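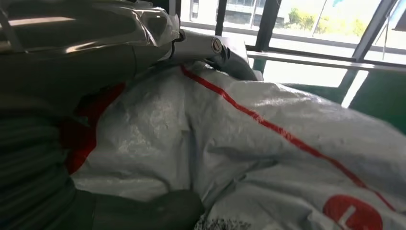 the white woven bag

Thread: Buying rice in the big sacks, worth it or not?

plomatero_mom
OK so I finally did it and went in on bulk rice with my sister-in-law, and now I'm having second thoughts (and also no closet space). We're two adults and a teenager who eats like three adults. For those of you who buy the big woven sacks, do you leave the rice in there or move it all to buckets the day you get home? My mother always left it in the sack with the top rolled down and a clothespin on it, and I don't remember a single bug in that house, but she also went through rice a lot faster than I do.

Rodica Sârbu
Buckets. Always buckets. I left mine in the sack one summer and by September I had pantry moths in the flour, the oatmeal, the dog biscuits, everything. Those woven bags breathe, and anything small can get through the weave or the stitching at the top. I threw out so much food I don't even want to talk about it.

himalholm77
Respectfully disagree with Rodica! The breathing is the whole point. I live somewhere sticky and the one time I sealed rice up tight in a bucket it smelled musty when I opened it. Sack on a shelf, off the floor, bay leaves on top. I've done it that way for years.

Rodica Sârbu
Bay leaves do nothing. I had bay leaves in there. The moths were sitting on the bay leaves.

himalholm77
lol ok fair, maybe mine are just decorative

plomatero_mom
Now I'm scared of my own pantry, thanks you two. Would freezing help? I have a chest freezer in the garage but it's mostly full of venison.

Ximeng Yao
Freeze it in batches! I split mine into gallon bags, four days in the freezer, then let them come all the way back to room temperature before I open them so I don't get condensation on the rice. After that it goes in a lidded bin in the hall closet. It takes me a couple weeks to get through the whole sack that way and yes my husband complains about the freezer the entire time.

stendau_dave
I'll be the grump here. Did anybody do the math? I tracked it for a year (I know, I know) and bulk saved me $136 on rice, and then I spent most of that on buckets and those screw-top lids. If you've got a small household just buy the ten pound bag when it's on sale.

Ximeng Yao
Dave, you buy the buckets one time though?? Next year you're ahead. And my bakery gives away frosting buckets for free if you ask. Wash them twice or your rice will smell like vanilla.

plomatero_mom
Vanilla rice might get my kid to do the dishes. OK, freezing a batch tonight, the venison can scoot over. Does anyone reuse the sacks after? Seems like a shame to toss a good bag.

Rodica Sârbu
Mine hold leaves in the fall and potatoes after that. Keep them out of the sun or the plastic goes brittle and you get little white flakes all over the yard.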